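Wustetmont parts store, progress report, January
To: Graciela Bravo
From: Cosmin Lungu
cc: Aurelia Toma, Tainá Barros

Graciela, short one this month, stock count ate most of my time.

Done
Old shelving out of bay 2. Metal bins in, standing one behind the other as agreed. Block stock relabeled, 571 pieces on the new list. Tainá checked the list against the old Stanciu sheets and found 123 entries with the wrong color code. All fixed now exept the ones waiting on a reprint.

Not done
Lid order. Fellico quoted, then changed the quote, then went quiet. Aurelia is calling them again. Floor paint also not started, want the bins settled first.

Money
Spent 395 on labels and brackets, inside the line you approved. Still open: about 146 for edge trim. Would like a yes on that before the next order goes in, the rims are bare sheet metal and people catch their sleeves.

Bin condition
Floor panels are taking a beating. Scratches and scuffs all over, cloudy patches too. Walls have marks as well. Cosmetic so far in my view, but Velimir wants a liner tested in one bin before we commit to the full set. Fine by me, cheap test. Sterum has a rubber sheet we could cut down, waiting on thier sample.

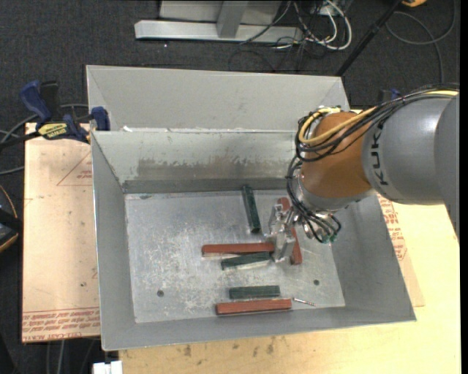

Bay 2, front bin with red and green blocks, second bin behind.

Next month
Liner test. Lids if Fellico answers. Reprint of the last labels. Need your OK on the trim, email is fine.

Cosmin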